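Teaching a two-armed robot to do your laundry, part 5: the door and the drum
Posted 5/8/25 by Kristýna Mikuš

By now your Vimeton torso should stand up, wave on command and have cost you more than a washing machine. Time to introduce the two.

Step 1. Set the working height
Park the torso in front of the washer and run the Utisach reach test with the motors at low torque. Both wrists need to get to the drum opening with the elbows still bent. Mine needed 11 tries and one apology to the downstairs neighbors.

Step 2. Give each arm one job
Left hand minds the door, right arm goes into the drum. Keep the left palm up and the fingers slightly curled beside the glass, and cap its grip before you save the pose – door hinges are sold separately, and not cheaply.
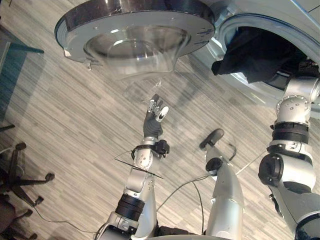
Step 3. Record the reach
Start with one bundle of dark cloth. Move the right arm by hand, slowly, and save a waypoint every 400 milliseconds. Play it back at half speed with your thumb on the stop button. Socks can wait until part 6.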